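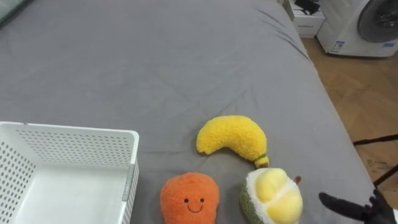

MADCOMBE, November

Zakel Hand for Household Arms - Product Page and Safety Notice
Sold and serviced by Clikalo

Status: on sale. Open notice: late release at container rims. Owners of hands running release 14 should read the notice before the next unattended session.

Overview

The Zakel hand is made for picking up soft items in a home and putting them in an open container. Typical jobs are clearing plush toys off a bed, moving folded towels and collecting socks. It fits any arm that uses the Fuchs wrist plate. The fingers close until they feel steady resistance, hold through the lift, and open when the arm reports that it has reached the drop position.

Most of our soft-item testing is done on a bed, with plush fruit and a plastic basket. A mattress gives way under the hand, and a fitted sheet moves with it. Both make the job harder than it is on a table.

What went wrong

In our own testing, a hand stayed closed after the arm had reached the drop position. The arm began its return move with the plush still held. A finger had gone into one of the holes in the basket wall, and the basket was pulled across the sheet and off the mattress. The arm kept moving until an operator pressed the stop button. No one was hurt. The finger was bent and the basket cracked at the rim.

We went back through the logs from 1,652 drop cycles and found the same late release in 8 of them. In the others the basket did not move far enough for anyone to notice.

The cause is in the release check. Long-pile fabric can keep pressing on the finger pads after the motor starts to open. Release 14 reads that pressure as a second item in the hand and closes again. The arm has already been told that the drop is done, so it leaves. Smooth fabrics did not produce the fault.
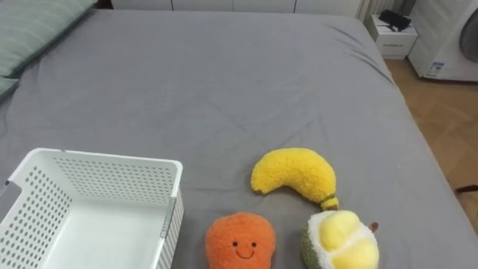 One owner wrote to us in reply to the first version of this notice, saying the same thing had happened with a wire laundry bin and that the arm had dragged it as far as the bedroom door. The owner wanted to know why the arm's own force limit had not stopped it, and whether it was safe to use the hand with a child in the house.

On the first point, the force limit is set to protect the arm. An empty plastic basket is too light to trip it. On the second, our instructions have always said to keep children and pets out of reach of a moving arm, and that applies to every release. Please don't treat the update below as a change to that rule.

What to do now

Stop unattended use of the hand with any perforated, wire or open-weave container until the update is installed.

If you need to keep working, stay within reach of the stop button and set the drop height so that the fingertips remain above the rim.
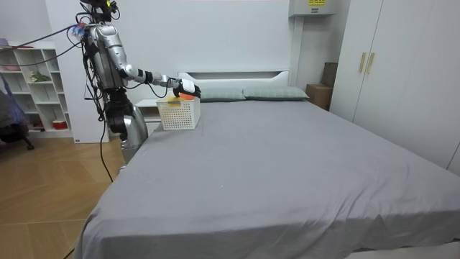
Drop height is measured from the surface the container stands on, so set it again if you move the container from the floor to a bed. A mattress also sinks under load. Take the measurement with the container in place and its usual contents inside.

Check the finger pads for trapped fibers before each session. Pull fibers away by hand with the power off. Do not cut them with a blade, which can open the pad seam.

If the hand does catch, press stop first. Then release the fingers with the manual lever on the back of the palm, and only after that lift the container clear. Pulling on the container while the fingers are powered can bend them.

The update

Release 15 makes the arm wait for up to 2 seconds until the hand confirms that it is open. If there is no confirmation, the arm holds its position and sounds an alert. It does not try again by itself. The update also lowers the pull force allowed during the return move.

Drops will be a little slower - you may notice it on long jobs.

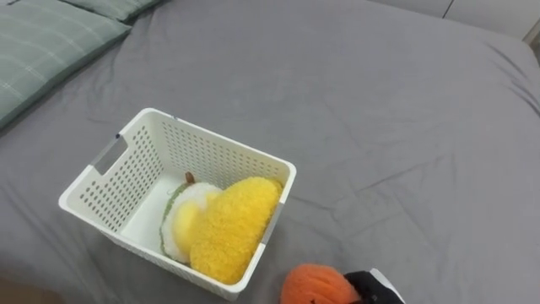 Plush pickup on a fitted sheet, with the basket alongside.

Repairs and returns

Bent fingers are replaced free of charge on hands that ran release 14, whether or not the hand is still under warranty. Send the whole hand, not the finger alone, as the tendon has to be set again after the swap. Include the wrist plate if it shows marks.

Hands bought through Fuchs can be sent to the Clikalo workshop in Madcombe in the same way. Write the serial number on the outside of the box. It is printed inside the cuff, under the cable cover.

Replacement pads are sold in pairs and are listed under Zakel spares.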